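Noviembre, 21:40

Segundo día con los dedos Dulorer. Por la mañana recalibré el brazo izquierdo, que arrastraba un error de cero en la muñeca desde el cambio de cableado. Repetí la rutina de Plostham dos veces y el residuo quedó dentro de tolerancia. El derecho no lo toqué.

Comparación con los Brosura: los Dulorer cierran más despacio, pero la corriente en reposo con carga es más estable. Con los Brosura la lectura oscilaba y el controlador interpretaba contacto perdido cada pocos ciclos. Hoy, en 29 agarres de tela desde mesa, dos falsos negativos, los dos con el tejido plegado en tres capas. Límite de corriente en 1.000 mA. Yến Hứa propone bajarlo para alargar la vida de los motores; yo prefiero esperar a tener la curva de temperatura completa.

Tâm Thân terminó de pasar los registros antiguos al formato nuevo. Son 1.751 episodios, casi todos de la serie Brosura, y habrá que filtrar los anteriores al cambio de soporte porque la transformación mano-cámara ya no vale. Me pidió que anotara la versión de firmware en cada sesión. Lo hago desde hoy.

Pendiente: la latencia del controlador Thân. Con los dos brazos activos la consigna del derecho llega tarde y se nota al apoyar la pinza, que baja un poco más de lo mandado. No sé si es el bus o el planificador. Mañana pruebo con el izquierdo en espera y publicando a la mitad de frecuencia. También hay que pedir otro juego de puntas y revisar el par de apriete de los tornillos del soporte.

La tarea de limpieza sigue siendo la que mejor separa unas pinzas de otras, por la fuerza vertical que exige contra el tablero. El criterio de agarre válido no cambia: paño sujeto entre los dedos antes de iniciar el barrido. El paño azul claro, arrugado bajo la pinza derecha y con una esquina plegada hacia la izquierda, me sirve de referencia para la postura de partida, con la mancha marrón todavía en el tablero y la pinza izquierda abierta sobre la mesa. Falta decidir si el barrido se define respecto a la mancha o respecto al borde de la mesa. De momento lo dejo respecto a la mancha.
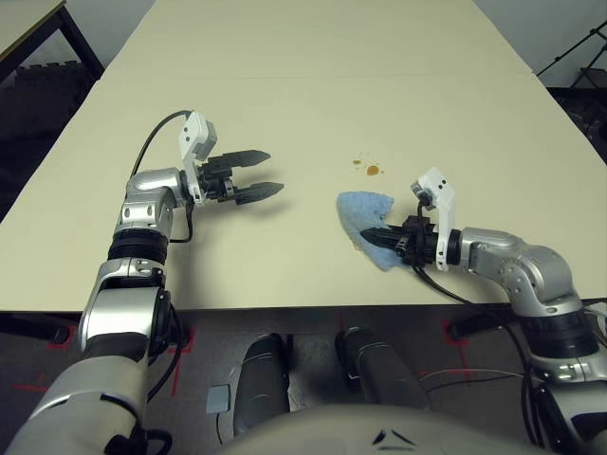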